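The Long Road to a Robot That Can Empty the Fridge

Home machines can now open doors and move cartons. Doing a whole chore is another matter. 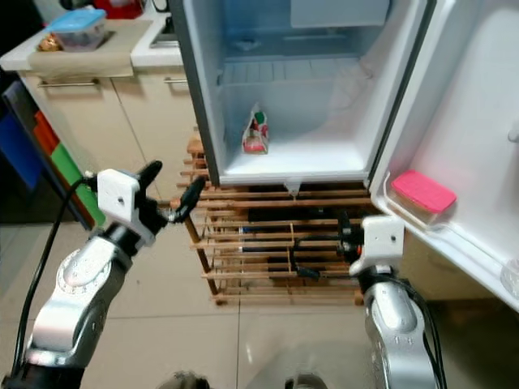
By Savero Clinard

October 24, 2023

Ask people what they want a robot to do at home and the fridge comes up early. It needs emptying, wiping and filling again, and most of us put it off until something smells. It also looks like easy work. A child can take a carton off a shelf and set it on the counter.

For a two-armed machine, a mini fridge with its door open is a fair day's work. A carton on the bottom shelf, a plastic container with a pink lid in the door, two arms waiting below with a pair of black fingers on the left one. The reach into a small fridge is short, but the shelf and the door each ask for a different move.

Ledasura, a small company that builds software for home robots, has spent the past year on kitchen chores. Its team started with fridges in May and logged 700 attempts at one task: take a single item out, put it on a counter, and close the door. The machine finished the whole job 300 times. That is well under half, and the team counted a run as finished even when the item ended up on its side.

The failures were mostly dull ones. The arm came in too low and bumped the front lip. The fingers closed a little early and pushed the carton back instead of gripping it. Sometimes the grip was good and the door was the problem, because it had swung partway shut and the elbow caught it on the way out.

Doors are hard in general. A person opens a fridge with one hand, holds it with a hip or a foot, and never thinks about it. A robot with two arms on a fixed base has no hip to spare. If one arm holds the door, the other has to do everything else alone, and that includes lifting things that would be easier with two.

Lids and clear plastic cause trouble too. Many cameras that measure depth do poorly with see-through boxes, so the machine may place the side of a container a finger's width from where it really is. Colored lids help a bit, since they give the software something solid to find. Several teams now train their machines to look for the lid first and work out the rest from there.

Then there is frost, and glare off a glossy floor, and the light inside the fridge, which makes white walls look blue. A shop floor can be lit the same way all day. A kitchen can't, unless you want to live in a workshop.

Shops and warehouses are further along for just this reason. Sirko, which runs a parts depot, has had single-arm machines picking small boxes from bins for two years. The boxes come in 29 sizes, all known ahead of time, and the bins never move. The company says a worker has to step in about once an hour. It has tried the same machines on returned goods, where the boxes are torn and taped, and went back to doing that by hand.

At home, everything is returned goods. Cartons are half full. The container from last week is wedged behind the one from last night. One family keeps its small fridge on the floor and the next puts it on a slatted wooden rack, and that changes the height of every shelf. Containers go on the counter in one house and into a cooler in another.

There are two broad ways to deal with this. One is to have people steer the arms through the chore many times, in many kitchens, and let the software learn from the recordings. The other is to give the machine a set of small skills, such as grip, pull and set down, and a planner that strings them together. Ledasura does the first. Most depot machines, Sirko's included, do something closer to the second.

Speed is the part that buyers will notice. Ledasura's machine moves slowly near anything that could spill, and the company has no plans to change that before it trusts the grip more. Someone with a bag of groceries going soft on the floor may not want to wait.

Price is harder to pin down, as no one is selling a two-armed kitchen robot to ordinary homes at a price ordinary homes would pay. The next round of tests at Ledasura adds a second shelf and a drawer. Wiping down the inside is on the list after that, with no date next to it.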